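Storage Furniture in Shared Student Housing: Use of Volume and Labeling

Project report, submitted 20 Feb 2023

1. Background

Residents of shared housing often report that they lack storage. The Bresavon residence was chosen for this project because its rooms are let furnished, so every resident starts with the same volume. The aim was to find out whether the shortage is one of volume or of access. Earlier coursework on the Clestier building measured floor area only and left the inside of the furniture out of the calculation.

2. Method

A questionnaire was sent to all rooms and 42 usable replies were received. Replies with no answer to the question on shelf height were discarded. Residents were asked what they kept at each level, how often they reached for it, and whether they had marked the furniture in any way. Interior dimensions were taken with a steel tape, once with the doors shut (from the supplier's drawing) and once with the doors open, as hinges and door thickness reduce the width that can be used.

Loading was checked against the Nerkier data sheet, which gives a limit for evenly spread weight but none for a single heavy object near the front edge. No load tests were carried out.

3. Results

3.1 Volume

The upper shelf was the least used part of the furniture. Most residents kept bedding or empty luggage there and reached for it a few times per term. The lower shelf was overfilled in most rooms, with shoes and food stored together. Moving the upper shelf down by one peg position would give a more even split, but only six residents knew that the shelf could be moved.

3.2 Surfaces and marking

Stickers were the most common form of marking. Residents used them as decoration and, less often, to tell one door from another. Adhesive residue is the main cost at the end of a tenancy – the housing office charges for cleaning by the door. 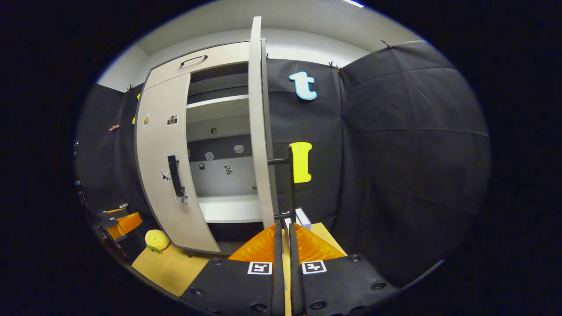
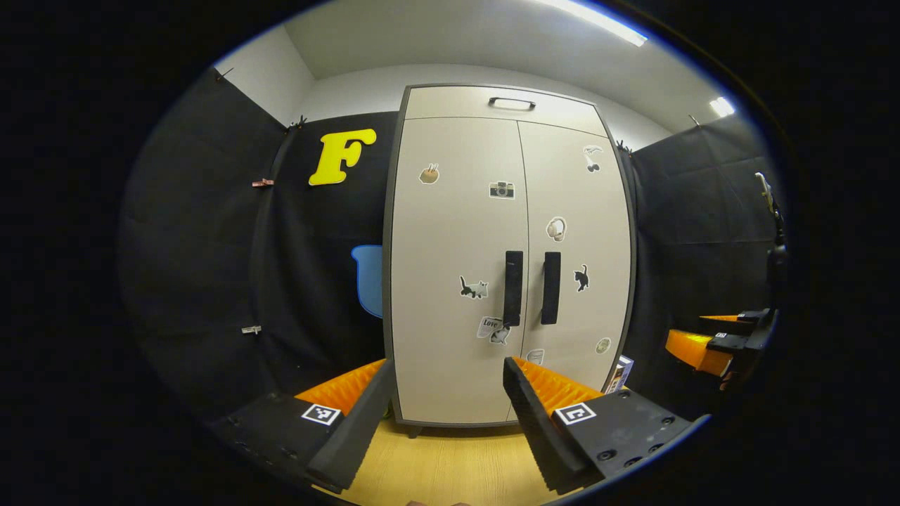 Stickers on cabinet doors.

Heiskanen disagreed with the treatment of residue as a cost and wrote in the review of the draft that a door cleaned once a year costs less than a door replaced because two residents could not agree whose it was. The remark has been taken into account in section 4, although no replacement figures were available to test it.

4. Discussion

The shortage is mainly one of access. A drawer at hand height was rated higher than any shelf, even where its volume was smaller. A second survey is planned for April, with the shelf lowered in half of the rooms. The budget requested is $2,000, most of it for pegs and replacement hinges.

The sample covers a single residence and should not be applied to family housing.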